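Asunto: Re: [manipulación] Seguimiento de las pinzas en espacios pequeños
Fecha: junio de 2020

> En la prueba de abril en Lenemthorpe perdíamos la pose de una de las
> pinzas en cuanto las dos manos se acercaban. ¿Lo habéis vuelto a medir
> con los cubos? ¿Y cuántos episodios hacen falta por sitio? Con 500
> nuestra política de Koranow se queda corta.

Hola:

Sí, lo hemos vuelto a medir. El conjunto de Nemus tiene ahora 2.000 episodios grabados a mano en 13 sitios, casi todos interiores a medio terminar. Cada pinza lleva un cubo con marcadores en las caras visibles, y la pose se estima desde la vista de la cabeza. Con una sola cara a la vista el error de orientación crece bastante; con dos o más es estable.

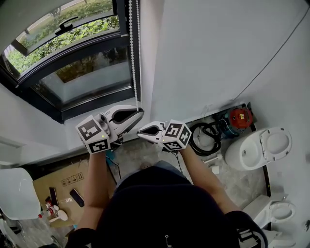

Baño sin terminar, las dos pinzas enfrentadas junto a la ventana baja.

El caso de las puntas enfrentadas era el que fallaba en abril. Los fallos que quedan son de dos tipos: contraluz cuando hay una ventana detrás del cubo, y oclusión por el antebrazo al cruzar las manos. Para los huecos cortos interpolamos hasta 6 fotogramas. Si el hueco es mayor, descartamos el tramo y no el episodio entero.

Sobre la cantidad por sitio, no tengo una respuesta cerrada. En Wumbei entrenamos la misma política con 500 episodios de un solo sitio y con 500 repartidos entre los 13, y la segunda generalizó mejor a una habitación nueva. En el sitio de origen ganó la primera, por poco margen. Yo probaría a repartir antes de grabar más.

Falta repetir la comparación con los cables sujetos al brazo, que ahora cuelgan hacia el suelo y tiran algo de la muñeca. Cuando tenga la tabla de errores por número de caras visibles la mando a la lista.

Un saludo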